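How do you stack good plates without scratching the pattern?
Asked in Kitchen & Table

Giuliana Pacheco
I finally have my grandmother's white plates out on my kitchen table and I'm so happy! They have a wide rim with faint gold roses and swirls. I want to use them every day, but right now they're in one stack on the tablecloth (the cherry print, my favorite!) and I worry about the gold rubbing off.
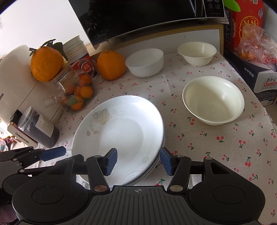 I also have a few white and cream bowls that need a home, and shelf space is tight. Would paper towels between the plates be enough? And can I warm food on them?

Tineke Dijkstra
Oh, use them, please! Mine come out for toast! Paper towels work fine, but I cut circles from an old flannel sheet and they stay put much better. Lift each plate straight up so the foot doesn't drag across the one below. I keep mine in piles of five, and the bowls go next to them, never on top. Wash by hand with a soft sponge.

Sum-yee Lo
Keep gold trim out of the microwave, it can spark. Warm the food in a plain bowl and then move it over.

King-fai Shek
coffee filters! the big ones. cheap and you can toss them when they get grubby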